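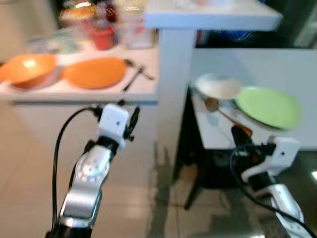
Kurz vor sechs wird es laut in der Lehrküche. »Nicht so fest, der zerdrückt dir sonst die Paprika!«, ruft jemand von hinten, und Urmila Vashisht nimmt die Hand noch einmal vom Regler. Die Abschlussrunde des Projektkurses Robotik in Pidilstead läuft seit dem Mittag, und Hunger haben inzwischen alle. Gekocht wird trotzdem noch nicht. Erst muss der Tisch gedeckt und wieder abgeräumt werden, und zwar von Wasetti.

Wasetti ist das zweiarmige Gemeinschaftswerk des Kurses, und wer einmal zugesehen hat, wie so ein Greifer nach einer Schüssel langt, versteht sofort, warum die Studierenden dafür ihre Abende hergeben. Ein Teller ist flach, rutscht gern und lässt sich am Rand nur in einem ziemlich engen Winkel fassen. Besteck ist noch gemeiner! Ein Löffel liegt nie zweimal gleich da, und zwischen »fest genug« und »weggeschnippt« liegt manchmal nur eine winzige Drehung im Handgelenk.

»Am Anfang haben wir geglaubt, das Sehen wird das Problem«, erzählt King-fai Man, der im vierten Semester Mechatronik studiert. »Dann haben wir drei Wochen lang über Kabel gestritten.« Die müssen jede Bewegung der Arme mitmachen, ohne irgendwo hängen zu bleiben, und die jetzige Führung ist bereits die vierte. Majdi Sabbagh hat sie auf die Rückseite eines Einkaufszettels gezeichnet, der immer noch an der Werkstatttür klebt.

Im Kurs arbeiten 27 Studierende, aufgeteilt auf sechs Gruppen. Die eine kümmert sich nur um die Greifer, eine andere schreibt an Flekgate, der Software, mit der die Arme ihre Wege planen. Bis Juni sind dort 2373 Greifversuche zusammengekommen, jeder mit einem kurzen Kommentar. Die lesen sich streckenweise wie ein Tagebuch: »Schüssel gut, Laune besser«, steht da, oder schlicht »Löffel. Schon wieder.«

Dozentin Nélida Henríquez lässt ihre Leute viel ausprobieren und redet erst dazwischen, wenn sie gefragt wird. Noten gibt es auf das Protokoll und auf die Art, wie eine Gruppe mit einem Fehlschlag umgeht. Als am Nachmittag eine Bewegung mittendrin abbricht, sitzen binnen Sekunden fünf Leute auf den Fliesen um den Laptop, und Chia-hao Kwok liest die Fehlermeldungen vor wie ein Fußballreporter.

Im Oktober geht es weiter, dann mit einem neuen Jahrgang und einer Aufgabe, auf die sich Kwok jetzt schon freut: Die Arme sollen sich das Geschirr gegenseitig anreichen. Ein Name für die Übergaberoutine ist auch schon gefunden, sie heißt Tai. Geschrieben sind davon bisher 114 Zeilen. Vashisht hat den Regler inzwischen wieder in der Hand und probiert es noch einmal, diesmal mit weniger Druck.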